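Research Nurse / Study Coordinator, Airway and Perioperative Research
Vinville Hospital, Department of Anaesthesia
3 min read

The Department of Anaesthesia is looking for a part-time research nurse to run the day-to-day work of a study on postoperative sore throat and hoarseness in adults having day surgery. The position is three days a week, for 18 months, and could suit a nurse returning to work or one who wants to move out of theatre shifts.

The study compares two ways of checking cuff pressure after a breathing tube has been placed. Recruitment opened at the Kesia campus last November and 104 patients have been enrolled so far. We are now adding the main Vinville site, and the person appointed will be based there, with one day a fortnight at Kesia.

You will screen the theatre lists, approach patients in the pre-admission clinic, take consent, and carry out the follow-up calls at 24 hours and on day 5. You will also enter data, keep the site file in order and prepare for monitoring visits. The follow-up questionnaire is short, but the calls have to be made on time, and that includes an occasional Saturday morning.

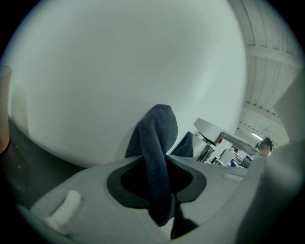 White domed surface, with an orange-tinted cup-like object at left.

You will need current registration as a nurse and at least two years in theatre, recovery or a pre-admission clinic. Good Clinical Practice training is required before you start seeing patients; if you don't have it, we will enrol you in the online course and pay for your time. Experience with research databases is useful but not essential. A second language spoken in the district would be an advantage.

You will report to Dr Siobhán Hanrahan, the site lead, and work closely with Lamai Nakpan, who coordinates the Kesia site and will handle your orientation over the first four weeks. Statistical questions go to Guido Longo. The department has two other studies under way, and research staff cover for each other during leave.

Pay is at the research nurse rate under the hospital agreement, pro rata, with annual and sick leave. Parking is available at both sites. Travel between campuses is reimbursed. An extension beyond 18 months depends on funding.

To apply, send a cover letter of no more than two pages, a résumé and the names of two referees to the department office, quoting position 3334. Applications without a cover letter will not be considered. Interviews will be held on a Thursday, in person or by video.

For an informal conversation about the role, ring the department office on extension 151 and ask for Lamai Nakpan. She is usually at her desk between 1:30 and 4 p.m.

Recent listings
Anaesthetic technician, casual pool, Kesia
Call for participants: voice changes after thyroid surgery
Suksawat Fellowship in Airway Management
Recovery room nurse, permanent nights
Data entry assistant, Perioperative Research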